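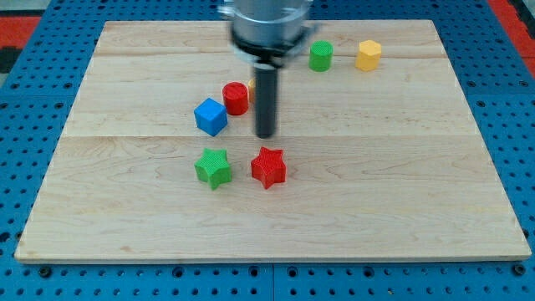
浅色木板与几块彩色塑料积木

Saldale足球场 主场比赛日赛前安全检查表(附检查意见)

适用范围:Saldale一队主场联赛及杯赛
主队:Saldale 客队:Truklow
比赛时间:星期日 15:00
检查人:Ayanda Visser
检查开始:09:30 检查结束:12:10
核定容量:2000人,其中客队区100人

填写说明:每项填“合格”“需整改”或“不适用”。需整改项须写明位置和完成时限。开门前未关闭的项目,由检查人和比赛日安全主管共同签字后方可开门。

一、比赛场地

1.1 草皮表面无坑洞、石块、玻璃等异物
结果:需整改
意见:北侧禁区弧顶外有一处草皮翻起,上周三队训练后没有压回去。已通知场地组回填并踩实,12:00复查合格。

1.2 边线、球门线清晰,无旧线干扰
结果:合格
意见:青年队小场的黄线还能看见,颜色与白线区别明显,已跟裁判组说明。

1.3 球门固定牢靠,横梁无下垂,球网无破口
结果:合格
意见:南侧球门左后方网钩换过,其余为原件。推拉测试无晃动。

1.4 角旗杆高度及顶端符合要求
结果:合格

1.5 场边广告板与边线距离足够,边角有包覆
结果:需整改
意见:东侧Hillow广告板末端护角脱落,露出金属边。替补队员热身正好经过这一段。先用泡沫条加胶带包住,下个主场前换正式护角。

1.6 喷灌喷头全部缩回地面以下
结果:合格
意见:中圈附近那个喷头回缩慢,赛前不要再开喷灌。

二、看台与通道

2.1 座椅固定,无断裂
结果:需整改
意见:西看台F排靠过道两个座椅底座松动,已贴封条停用,票务处把持票人换到G排。

2.2 台阶防滑条完整,边缘标识可辨
结果:合格
意见:主看台下层入口第一级漆面磨得厉害,列入一月维护计划。

2.3 疏散通道畅通,无杂物堆放
结果:需整改
意见:3号通道里堆着饮料箱,和上次检查同一位置。商户10:40搬走。建议下次直接扣押金。

2.4 疏散门可从内侧一次推开
结果:合格
意见:全部逐扇试过。5号门偏重,合页已上油。

2.5 主客队球迷隔离区设置到位
结果:合格
意见:Truklow球迷走东北角入口,隔离网两端已扣好。散场时客队区先留场还是先放行,由安全主管和警方在赛前会上定,本表不作规定。

2.6 站席防挤压栏杆无锈蚀、无位移
结果:合格
意见:北站席限1000人,入口计数器已清零。

三、照明、电气与广播

3.1 泛光灯全部点亮,无闪烁
结果:合格
意见:若补时加上中场延误,终场时天色会暗,下半场开始前开灯。

3.2 应急照明断电测试
结果:合格

3.3 广播在各看台均可听清
结果:需整改
意见:客队区扬声器声音发闷,能听见,听不清字。已换备用功放,13:00由广播员再试一遍。若仍不行,客队区配手持扩音器。

3.4 露天线缆有盖板或架空
结果:合格
意见:转播车线缆从西南角进场,过道处加了橡胶盖板。

四、医疗与消防

4.1 急救室开放,担架、氧气、除颤器到位
结果:合格
意见:除颤器电量正常,电极片在有效期内。球员通道口另放一台。

4.2 救护车停放位置及出场路线无阻挡
结果:合格
意见:Nkuna路一侧大门钥匙由门岗随身保管,不要再挂在办公室。

4.3 灭火器压力正常,位置与平面图一致
结果:需整改
意见:小卖部后墙那具压力偏低,已换。平面图上还标着旧售票亭,该亭已拆,图纸需要更新。

五、更衣室与球员通道

5.1 地面干燥,排水正常
结果:合格
意见:客队淋浴间地漏排水偏慢,已清理。

5.2 通道顶棚伸缩正常
结果:合格

5.3 裁判休息室门锁、报警按钮有效
结果:合格
意见:按下后监控室收到信号。

六、检查人总体意见

需整改项中,1.1、2.3、4.3的现场问题已在开门前处理完,1.5、2.1为临时措施,3.3待复试。同意按计划13:30开门,前提是3.3有结果或扩音器已送到客队区。

重复出现的问题只有2.3。请运营部在下次商户会上书面提出。

4.3的图纸更新由办公室负责,改好后给门岗和急救室各送一份。

检查人签字:Ayanda Visser
安全主管签字:
3.3复试结果: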